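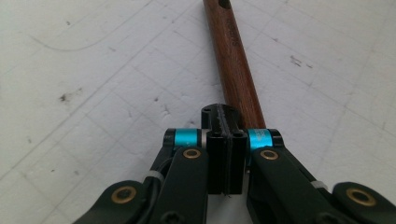 Project Bekside: Where Do You Put a Ladle?
Final report, Everyday Objects studio
Group members: Kathleen Ní Chonaill, Lorcan Phelan, Thanakorn Thammasiri

1. The problem

Everybody in our group has lived in a shared kitchen, and every one of those kitchens had The Drawer. The Drawer holds whatever is too long for the cutlery tray. It opens three inches and stops, and then someone has to slide a hand in flat and press down on the thing that is stuck, which is always the ladle.

Our original proposal was to redesign the ladle. Our tutor, Colm Lenihan, wrote "why?" next to this in green ink and gave the proposal back. After a week of being offended we agreed that the ladle was fine and the storage was at fault. People have been making soup for a long time and we were not going to improve on a bowl with a stick.

The new question was smaller. If a household owns a handful of long-handled utensils, is it better to lay them flat, hang them, or stand them up?

2. What we worked with

We borrowed 30 utensils from classmates and relatives, on the promise that they would go back. Most were ladles, serving spoons and skimmers. We also let in anything long and awkward that people kept in the same place, including plain rods and poles that their owners could no longer identify. Lorcan's aunt sent a wooden one with a note reading "not sure, but don't lose it."

The test drawer came out of a kitchen being torn out on Nic Aodha Street. It is 441 mm deep inside, and we treated that number as law. Anything longer had to go in diagonally, and once one utensil goes in diagonally they all do.

For the standing tests we covered a tabletop in grid paper so that we could mark where each base stood and how far the top leaned away from it. The paper picked up pencil marks quickly and by the second session some of them were hard to tell apart. We should have used a different color for each day. Thanakorn suggested this on the first day and would like that recorded.

3. Laying flat

Flat storage went about as badly as we expected. The trouble is the bowl. A ladle's handle lies at one height and its bowl insists on another, so a drawer that could take a pile of flat spatulas is full after a few ladles. Nesting the bowls helps until you want the one at the bottom.

4. Hanging

Hanging worked well for anything with a hole or a hook at the end of the handle, and we were surprised by how many utensils have a hole that no hook will go through. Kathleen tried four kinds from the hardware store. The thin ones fit and bent. The thick ones held beautifully and fit nothing.

There is also the matter of where to hang them. A rail over the stove looks wonderful in catalogs, but everything on it

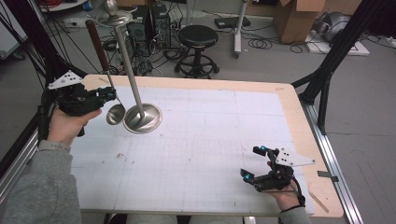
gets a coat of grease, and the tall people in the house hit their foreheads on it. A rail on the side of a cupboard was better. With long wooden handles the spacing has to be generous, as the handles swing and knock together whenever one is taken down. We liked the sound at first.

5. Standing up

Standing turned out to be two problems pretending to be one. Some utensils can be stood on their own wide end, and for those the only question is the lean. Everything else needs something to hold it up.

A utensil crock is the usual answer. Ours weighed 875 g empty and still tipped over when all the heavy ladles ended up on one side, which they did, because people drop things in from the side they are standing on. We added dried beans to the bottom. This fixed the tipping and introduced beans to the rest of the kitchen.

Single holders were steadier. A snug collar around the bottom of a rod keeps it close to upright and it does not matter what its neighbors are doing. The drawback is that you need one holder per utensil, and then somewhere to keep the holders. Lorcan proposed a drawer.
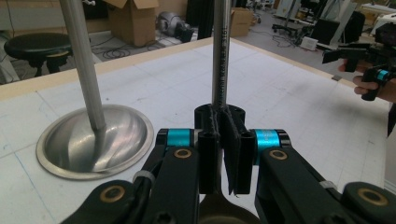 Figure 3. Two metal rods on the grid paper, one in a black holder and the other rising from a stainless steel dome.

A polished base is nice to look at and annoying to measure from. It reflects the rod and the light, and on the first afternoon Kathleen spent some time lining up her ruler with a reflection. We took all later readings from the rim.

6. Recommendation

Hang what has a usable hole. Stand what is left, in a heavy crock near the stove, with the heaviest pieces in the middle. Keep the drawer for flat things. Anyone with only one ladle can ignore this report and put it wherever they like.

7. What we would do differently

We only tested with clean utensils, and a real ladle spends a good part of its life covered in soup with nowhere to go. A follow-up group could look at spoon rests. We would also label borrowed items on arrival. All of them have now gone home except one skimmer, which two people claim, and which is in Thanakorn's kitchen until they settle it. He keeps it in the drawer.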